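November
Prepared by the Facilities Inspection Desk, Drullier site

STORAGE AND PACKING BUILDING - GENERAL SAFETY CHECKLIST, WITH COMMENTS

Building: Jemar Annex, ground floor and mezzanine
Floor area inspected: 1,581 square meters
Inspection started 7:40 a.m., lights on, normal shift staffing

Marks used: OK / ACTION / N/A. Comments follow each line where needed.

1. EXITS AND ROUTES

1.1 Exit doors open fully from inside without a key. OK
1.2 Exit signs lit. ACTION
Comment: Sign over the east stair is dim on the left half. Replace the lamp unit. The spare held in stores is the older type and does not fit the bracket.
1.3 Main aisle clear to full marked width. ACTION
Comment: Two pallets of flattened cartons stood over the yellow line next to the baler. Moved during inspection. Same finding as last time, same place. Supervisor to agree a fixed spot for cartons with the Dinu collection driver.
1.4 Stair treads and nosings secure. OK
1.5 Handrail, mezzanine stair. ACTION
Comment: Lower bracket moves under hand pressure. Tighten and recheck. If the wall plug turns, use a through bolt.

2. FIRE EQUIPMENT

2.1 Extinguishers in place, pins and seals intact. OK
Comment: One unit by the loading door hangs behind the open door leaf and can't be seen from the aisle. Passed on condition only. Relocate to the other side of the frame.
2.2 Pressure gauges in the green. OK
2.3 Call points unobstructed. OK
2.4 Fire door closers. ACTION
Comment: Door 3 stops short of the latch by a hand's width. Adjust the closing speed first - the hinges look straight. No wedges found.
2.5 Sprinkler clearance above racking. OK

3. RACKING AND STORAGE

3.1 Load notices posted at each bay. ACTION
Comment: Missing from bay 82. The notice was found face down on the beam. Refit with rivets, tape has failed twice.
3.2 Uprights free of dents and twist. OK
Comment: Old scrape on the end upright of bay 80, measured and within limits. Keep on the watch list.
3.3 Beam locking pins present. OK
3.4 Heavy items stored at or below waist height. ACTION
Comment: Drums of cleaning concentrate on the third level of the Londiser racking. Move to floor level with a spill tray. No one on shift could say who put them up there, and the stock sheet lists them under the old location code.

4. ELECTRICAL

4.1 Distribution boards closed and labeled. OK
Comment: Circuit list on board B is handwritten and fading. Readable today. Type it up before the next visit.
4.2 Portable equipment tags in date. ACTION
Comment: Kettle and desk fan in the mezzanine office have no tag. Taken out of use.
4.3 Extension leads. OK
Comment: One lead in use, fully unwound, short run.
4.4 Emergency lighting test. OK
Comment: Log complete through the end of last month.

5. FLOORS, LIGHTING AND TABLES

5.1 Floor free of spills and loose covering. ACTION
Comment: Mat at the staff entrance curls at one corner. Replace.
5.2 Light level at packing and sorting positions, minimum 200 lux. OK
Comment: Readings taken at table height. The lowest was under the mezzanine edge and still above the minimum.
5.3 Table coverings flat, edges held down. OK
5.4 Bins and trays free of cracks and sharp edges. OK

6. FIRST AID AND WELFARE

6.1 First aid boxes stocked. ACTION
Comment: Medium dressings short in the loading bay box. Eyewash bottle has four months left - reorder now.
6.2 Drinking water and hand washing. OK
6.3 Accident book available. OK

FOLLOW-UP

Items 1.5, 2.4 and 3.4 are to be closed first. Work orders for these go in on the day of inspection. All other actions to be closed before the next routine visit. Item 1.3 will be checked without notice during the afternoon shift, when the baler is busiest.
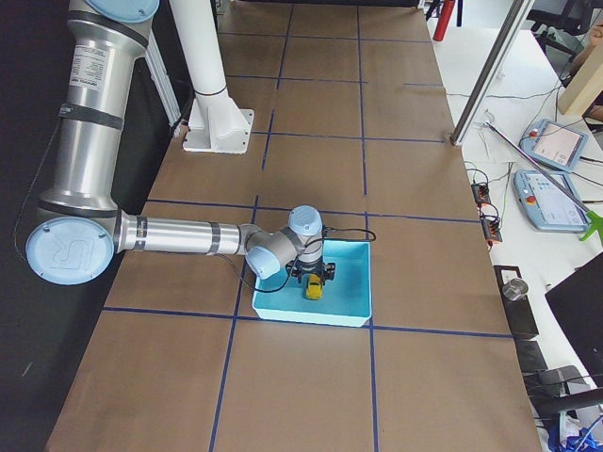

Items 5.3 and 5.4: table with taped brown paper covering, turquoise plastic bin.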